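The Vadthorpe robot club and the mouse question

I said at Christmas that I'd stop writing about the club until it had something to show. It has something to show, sort of, so here I am again.

For anyone new: my daughter is in the student robotics club at Vadthorpe, and I go along as one of the adults who signs things and makes tea. The club's project this term is called Stukivine. The idea is that people carry a gripper by hand through ordinary little jobs, the recordings go into a model, and later on an arm is meant to do the same jobs by itself. I have been told several times that this is how it's done now. I'm prepared to believe it's how people hope it will be done.

The job they've settled on is picking up a computer mouse and putting it on its mat. They work at one of the long tables in the library reading room, which I do approve of, as it's light and there's room for everybody's coats.

The target they set in the plan was 595 recordings. By last week they had 308, and of those Kazimír Kadlec threw out 69 for being too jerky. I asked what counted as too jerky and got three different answers from three different people, so I'd put a small question mark next to that number. I'd put a bigger one next to the 595, which as far as I can find out was chosen because it fitted the spreadsheet.

My own view, which I shared in the group chat and will now share here, is that they're learning a great deal about one mouse and one table.

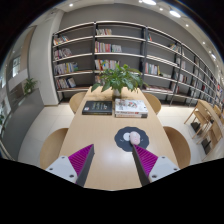 Štefánia Štefanec wrote back that I was missing the point, that every first-year project is about one object and one table, and that if I wanted them to start with a whole kitchen I could come and do the washing up between takes. She added that the students had argued for two evenings over where the mouse should start and which way it should face, and that she'd rather have that argument than another line-following car.

Fair enough on the line-following cars. We've all seen enough of those. And I'll admit the argument about starting positions was a proper one. Matúš Charvát wanted the mouse put down any old how, the way a person would leave it. Vendula Lukáč wanted marked spots and a list, so that you could say afterwards which spots had been covered. They went with the list in the end, then ignored it for most of an evening when they were running behind, and now there's a patch of table that appears in the records far more than any other. I didn't say anything. I did raise my eyebrows.

What I keep asking, and what I haven't had a straight answer to, is how anybody will know if the thing works. The plan says "reliable placing on the mat". How many goes? With the mat moved how far? If the mouse ends up half on, is that a pass? When I was at school we had to write down what would count as a failure before we switched the kit on, and the teacher kept the sheet in his drawer. I offered to be the drawer. 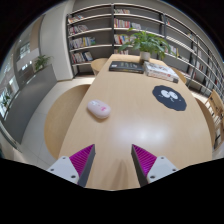
So we now have a test sheet, written by Štěpánka Hájek, and it's better than I expected. There will be 72 tries, with the starting places drawn out of a hat. Fully on the mat is a pass and anything else is a fail. No second goes, and no nudging the mat with your sleeve (this was added after a discussion I wasn't there for). Some of the books come off the table for part of it, to see whether the model has been using them as landmarks. I think it has. We'll see.

My other grumble is about hands. The students who do the recordings are good at it by this point. They come in at a tidy angle, they close gently, they lift straight. I had a turn myself and my wrist wandered all over the place. Kazimír was polite about it and deleted the lot. But if you only ever keep the neat ones, where does the machine learn what to do when it's come in crooked? Matúš says that's a known problem and people have ways round it. He couldn't tell me whether the club was using any of them.

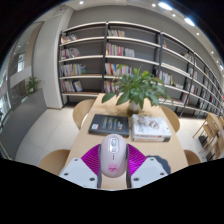
What happens next

The test is due before the end of May, if the arm is back from Erport by then. It went off for a new part and we've had one email, saying they had received it. Without the arm there is no test, and the write-up will be all about recording and nothing about doing. I've suggested they write that version now, just in case. This went down badly.

If it does come back, I've put my guess in the envelope with everyone else's. Štefánia's is a good deal higher than mine. My daughter won't tell me hers.

I'll post the score when there is one, whichever way it goes, and I'll post the guesses with it. Comments are open, but please don't send me any more videos of robots folding towels. I've watched them. I'd like to see the ones they didn't keep.

Posted 2019-05-09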